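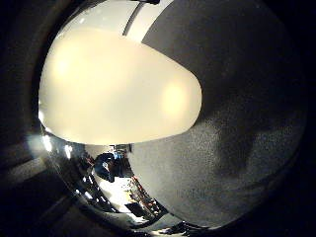
Work and Automation, Unit 4: Who Does What After the Robot Shows Up
Handout for January 31, 2026

Hi everybody. I promised I'd type these up so you could stop scribbling while I talk, and I mostly kept my word. The first part goes with the lecture, the second part is for your groups. If you missed last time, read the Vadwood chapter in the packet first or the bit about "pace" won't make much sense.

I'm going to start with my own old job (sorry, you'll hear a lot about it this term). Before I taught, I worked for six years at Hiradby, packing and checking kitchenware, and I was on the floor when the first robot arms went in. We'd been told in a meeting that two of them were coming and that they'd take over "the handling." I remember thinking, well, handling is the whole job! What do they think I do all day?

That question is really what this unit is about. When a manager says a robot will take over a task, which task do they mean, and does it match the one in the worker's head?

What's in a task

Take picking something up and putting it down someplace else. On the job sheet at Hiradby it was one line. Margit Bognár, who trained me, did at least four things inside that one line. She felt for chips with her thumb. She noticed when a lid sat funny. She turned the piece so the next person could grab it easily, and she slowed down a little when that next person was behind. None of it was written anywhere, and I'm pretty sure she'd have laughed if you'd asked her to write it down.

The arms did the line on the job sheet. They did it fine. The other things had to go somewhere, and for a while they went nowhere, and we got returns. Then they landed on Margit again, at a new station at the end of the line with a new title (quality associate) and the same pay. Keep that in mind when we get to wages.

I want you to have three terms for this, and yes, they'll come back in your papers:

Listed work. What's in the job description.
Carried work. What people do along with the listed work without anyone assigning it.
Leftover work. What's still there when a machine takes the listed part. Clearing jams, restarting, wiping sensors, fetching the thing that rolled under the table.

Leftover work is the one people get wrong. It sounds small. At Hiradby it filled most of a shift in the first months, and it came in little bursts, so you could never settle into anything. I used to get home more tired than when I was lifting boxes, and I couldn't explain to my sister why.

Pace

Anybody who has worked next to a machine will tell you about pace. A person beside you speeds up, slows down, talks, goes for coffee. With a robot arm the rhythm gets set by whoever set it up, and that may be somebody you've never met.

The Utdale reading is good on this. Their warehouse handled 1,931 orders in the week the author followed, and the pickers had a target of 100 an hour during the busy stretch. What interests me is the section where she asks people when they felt rushed. It wasn't always when the count was high! A lot of them said it was when they couldn't see how much was coming. Please mark that passage, because I'm going to ask you to compare it with Vadwood, where there's a screen showing the queue and people complain about the screen.

Hands and grippers

We'll spend a good part of the session on grippers, and I know some of you would like to skip straight to the policy stuff. Bear with me. If you've never thought about how a machine holds an object, it's hard to understand why certain jobs stay with people for so long. A bolt is easy. Anything smooth, shiny, soft or oddly shaped gets hard fast, and the wrist and fingers take up a lot of room close to the object, so reaching into a tight spot is its own problem. Then there are the cables. Somebody has to route them and keep them out of the way, and that somebody is usually on your floor and has a different job title.

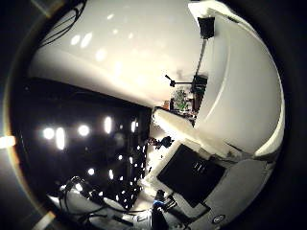

Training and who pays for it

Etelka Szekeres ran the training program at Bisht when they brought in their arms, and she's letting us use her planning notes (packet, last section). She budgeted around 300 hours for the whole crew. Look at how she split them. Most went to the people who'd be working near the arms every day, and she fought to have those hours on the clock. At Hiradby we got a binder.

Group work

Pick one job that somebody in your group has really done. Summer jobs count, babysitting counts.

1. Write the listed work in one or two lines.
2. Ask the person who did it for the carried work. Give them time, it comes out slowly.
3. Choose one listed task and hand it to a robot. What's left over, and who gets it?
4. Decide what training that person would need and who should pay.

Bring one page per group, handwriting is fine. Read the Bisht notes before next time, and skip the appendix unless you like spreadsheets.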